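Folding on the bed: notes after the August changeover

Nov 21, 2020

I moved the clothes folding from the ironing table to the bed in August. The table is 900 mm by 800 mm, and an adult sweatshirt with its arms out overhangs it on both sides. The part that overhangs pulls the rest out of line, so the second fold is never square with the first.

The bed solves the width problem and adds another. A duvet is not a flat surface. Ours is mustard yellow, bought from Carvalho, with a filling weight of 1,380 g according to the label, and it gives under the hand. If you press a crease into a shirt on top of it, the shirt sinks and the crease goes in as a curve. I now make the folds loosely in the air, set the shirt down, and press only at the end.

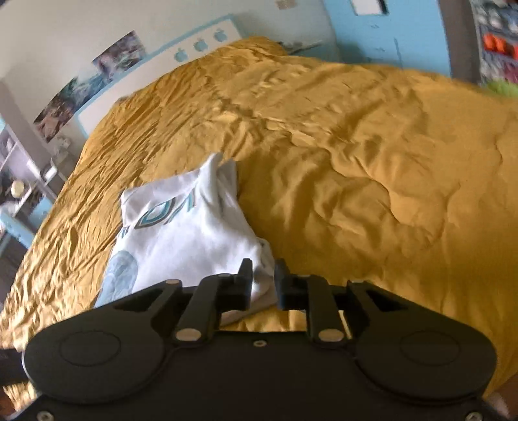 Printed tops are the slowest items. The ink on the front is stiffer than the cloth around it and resists any fold that crosses it at an angle. Joana Abreu, who lives downstairs and used to fold stock for Gomar, told me to keep the print facing out and let the folds fall beside the lettering where the size allows it. On large lettering it never does. In that case I fold straight across between two lines of print and accept a slightly thick bundle.

Current sequence for a sweatshirt:

Face down, sleeves crossed over the back.
Sides in to the width of the drawer divider.
Hem up by one third, then again.
Turn over and press once with the forearm.

Total handling time is roughly 3 minutes for a bad one. T-shirts go faster, but they slide on the duvet cover and the corners turn up.

I tried straightening the duvet before starting. It helps at the foot end. Near the pillow it bunches again as soon as any weight goes on the mattress, so I have stopped working up there. Deolinda Bettencourt suggested a sheet of stiff card under each shirt. I cut one from a Stondier shelf box and it works well for T-shirts. For sweatshirts it is too narrow, and I have not found a bigger box yet.

Socks are still done on the table.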